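The year I stopped eating at my desk

I used to be proud of my lunches, if you can call them that. A sandwich held in the left hand, the right hand on the mouse, crumbs working their way down between the keys. I did it for eleven years at three different firms and I'd have told you it was because I was busy. Then Bendora, where I look after the accounts, moved to a building with no food shop within walking distance, and lunch suddenly became something I had to think about.

The first few weeks were grim. I ate crackers. I ate a tin of peaches with a plastic spoon. Maksym Vakulenko, whose desk faces mine, ate the same cheese roll every day and looked perfectly happy, so for a while I thought the problem was me.

What changed things was Oleksandra Pylypenko bringing in a pot of borscht. She'd made far too much for her sister's birthday and she carried the leftovers in on the bus, wrapped in two towels, with a bag of dill on top. Six of us stood about with mugs (we had no bowls then) and nobody looked at a screen for forty minutes. I went back to my invoices in such a good mood that I rang my mother.

So we started a rota. I know, I know. The word makes me want to lie down too. But ours is very loose: you cook once a fortnight, you make enough for whoever's put their name down, and there is no theme, no score and no photographs of the food. That last one was Nadiia Skoryk's rule and I fought it for a bit, then gave in, and she was right.

You learn odd things about people from what they cook. Nadiia, who is frightening in meetings, makes the softest, sweetest carrot soup you've ever had. Hicham Kettani turned up the first time with a lamb tagine and a second, smaller one in case we finished the first (we did). Maksym held out for two months and then made cheese rolls. Warm ones, with his own bread! I've asked him for the recipe and he says there isn't one, he just goes by the feel of the dough, and I could cheerfully throttle him.

My own first go was a disaster. I'd decided on a fish pie, and I'd decided it at ten at night, and by the time I got it to work the potato had slid to one end like snow off a roof. They ate it. Miroslava Marchuk even had seconds, though she has three teenage boys and I suspect she'll eat anything she hasn't had to make herself.

The money surprised me. I'm an accounts person, I can't help it, so I went back through my bank statements. In my last full year of bought lunches I'd made 346 trips to sandwich shops and cafes, weekends included, and spent £2,921. I read that number out loud to the cat. My share of the cooking last year came to £108 in ingredients, and I'm not a stingy cook.

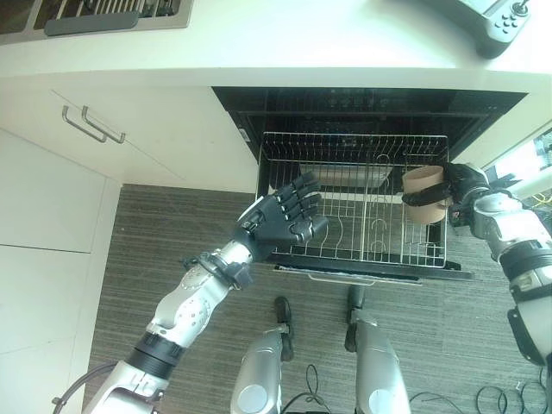 Still, I don't think the money is why it has lasted. A friend at Hladun tried to start the same thing and pitched it as a saving, with a spreadsheet, and it was dead inside a month. People don't want to be told their lunch is a budget line. They want to know if there's pudding.

There are arguments, of course. We had a long one about chilli, and a longer one about whether soup counts if it's from a carton (it does, if you've had a bad week, and you have to say so). One person left the rota over coriander and came back in July when Hicham promised to serve it on the side.

If you fancy trying it where you work, start with four people and one pot. Ask about allergies before anything else and write the answers down. Don't let your best cook go first or the rest will be too scared to follow. And get proper bowls - ours came from a charity shop, none of them match, and there's a blue one with a chip in the rim that Maksym and I both pretend we don't care about.

It's my turn again next week. I'm doing the fish pie, in a deeper dish this time, and I'm carrying it on my lap.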